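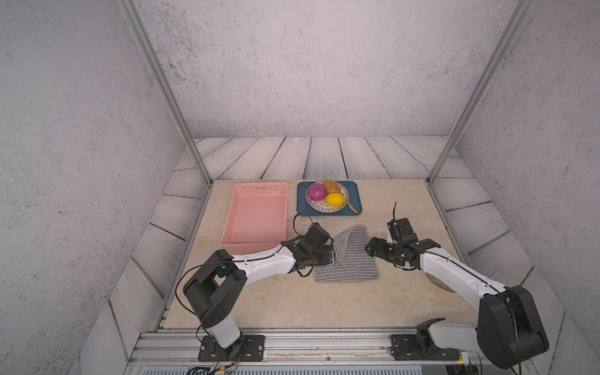
*Basket, tray and striped cloth at the table-setting station, Rerkgate.*

**Visit report: Household Skills Open Day, Rerkgate**
Date of visit: 09/07/2021

The open day was held in the main building at Rerkgate and was attended by 159 registered visitors, with a further party from Lultside arriving after lunch. Doors opened shortly before ten, and guests were received in the lobby before being directed to the stations on the ground floor.

The table-setting station was the first on the route. A plate with a dotted rim had been placed on a dark teal tray, holding an onion, a potato and a lemon, with a wooden spoon resting partly on it. The pink basket beside the tray was empty. The striped cloth lay crumpled in front, and folding was the subject of most questions from visitors. The whitewashed planks bordering the table were also remarked upon.

The second room was given over to the Cocco range of kitchen linens. Each item carried a card with washing instructions, although the print was small and several guests asked for help in reading it. Fernov supplied the shelving in the corridor. Around 200 leaflets were handed out, and the supply ran short by mid-afternoon.

The guided tour lasted 40 minutes. The group recommends larger cards and additional seating near the second room. A return visit is proposed for May, subject to confirmation from Rerkgate.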